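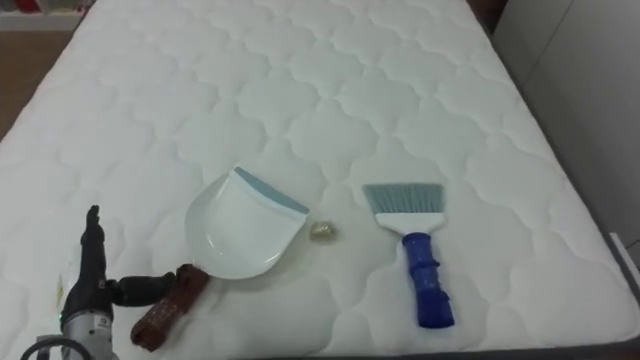

Pre-Purchase Inspection Checklist: Two-Arm Units for Bed and Surface Cleaning

Home | Procurement | Equipment | Checklists | Contact

Last updated: August 27, 2022

Complete one copy for each supplier under consideration. Mark every item Pass, Fail or Refer, and enter a comment wherever the mark is Refer. Copies go to the Stornau equipment office before any order is raised.

Section A. Tools and work surface

1. Hand tools are ordinary stock items. Pass. The white dustpan and the blue-handled brush can both be replaced from general stores. No special tooling should appear in the quotation.

2. Dustpan lip is suitable for soft surfaces. Pass. The pan has a rubber strip along its front edge. Bare plastic lips are not to be accepted for mattress work.

3. Test surface matches the surface in service. Pass. A quilted cover was used. Plain covers should be added to the acceptance test.

4. Test debris is recorded. Refer. A single small scrap is a light load. The supplier is to state the largest item the unit is expected to clear.

Section B. Arms, hands and cabling
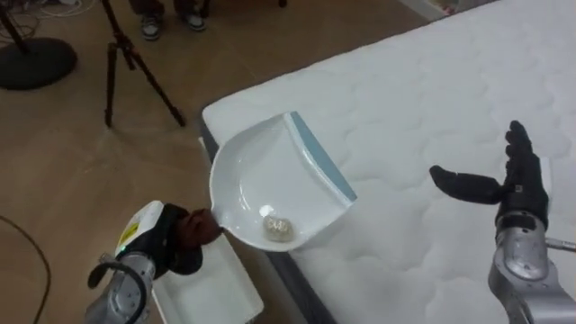
Prepared by: Equipment Planning, Stornau

5. Grip on the tool handle. Pass. The fingers are closed around the handle close to the pan, with the debris held in the bowl. The grip should be checked again with a longer handle.

6. Warning labels are present and legible. Refer. There is a small yellow sticker on the left wrist housing. Wording and language to be confirmed by Trondotex in writing.

7. Cables are clear of the working area. Refer. A black cable loops out from the left wrist, and others lie on the floor. Cable covers are to be priced as a separate line.

8. Standing distance is marked. Fail. Floor marking is to be included in the site preparation budget, together with a written rule on who may stand near the bed while the arms are powered.

Section C. Budget and planning

9. Spares. The Prosasus quotation allows 338 for replacement finger parts in the first year. Antoniadis has not quoted for spares and must do so before the comparison is made.

10. Service interval. To be stated in hours of use. Intervals shorter than 1000 hours require approval from the equipment office.

11. Delivery. Up to 38 working days is acceptable. Training for operators is to be booked for the week following delivery.

Items marked Fail must be inspected again before payment of the deposit.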